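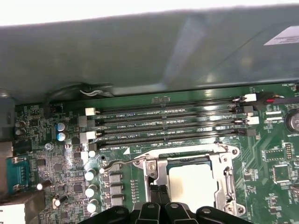 A short thread on replacing the family computer, a job I have been putting off for 15 years and which I began on Tuesday, because the old one had started making a noise like a pigeon in a biscuit tin.

The plan was to copy everything over before tea. I would like it noted that I said this out loud, in front of my wife, who wrote it on the calendar.

First problem: what is "everything"? The desktop has a folder called New Folder. Inside it is Old Desktop. Inside that is Desktop From Old Computer, and inside that, like the last and smallest Russian doll, is another New Folder containing one recipe for chutney.

I don't like chutney. I have carried this recipe across three computers and a house move. At this point it has seniority over the children.

Progress bar says 3,450 items, four minutes remaining. Went to put the kettle on. Came back. Eleven hours remaining. Had some of the tea.

Things I have apparently considered worth keeping: the manual for a breadmaker we gave away, a strongly worded letter to Vostcombe council about a hedge (draft), the same letter (FINAL), the same letter (FINAL calmer version), and a spreadsheet called MONEY which is blank.

I never sent the letter. The hedge has since been removed by a lorry.

Took a break to ring Premo, who run the repair counter behind the chemist's. They quoted me £130 to do the whole thing, and I told the man I'd rather do it myself. He said "people do say that" in the voice of a vicar.

I would have more sympathy for my past self if he had ever named a photograph. We have a whole holiday in Kokkinos filed under letters and digits, mixed in with pictures of the boiler's serial plate. My mother-in-law went through the lot on Sunday and stopped at the boiler to ask if it was the hotel.

My brother-in-law's advice is to put it all in the cloud. He said the same about my record collection. He is a man who owns one saucepan.

Meanwhile the new computer would like me to sign in. It would also like to know my interests. I have told it hedges.

Lunchtime. Found the wedding speech. I remembered it as being very funny. It is two pages long and has the word "webinar" in it. 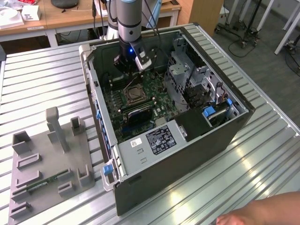 Magdalini Politis wants to know why I don't simply keep the old computer in a cupboard, as she has done with hers since her divorce, and never think about the files again.

Magdalini, we have that cupboard. It already contains the one before this one. I opened the door to check and a keyboard slid out and hit me on the foot.

Ona Ots, also in the replies, asks if I've got a backup. Yes, on a little drive, which is in a safe place. I put it there in September so that I'd know exactly where it was. If anyone has seen my safe place, my messages are open.

Update, 9.40pm. Copying has finished. The new machine now has everything the old one had, and it has helpfully put it all in a folder of its own.

The folder is called New Folder (2).

Muting this now. If you're after a chutney recipe, I have it twice, and it wants three pounds of marrow.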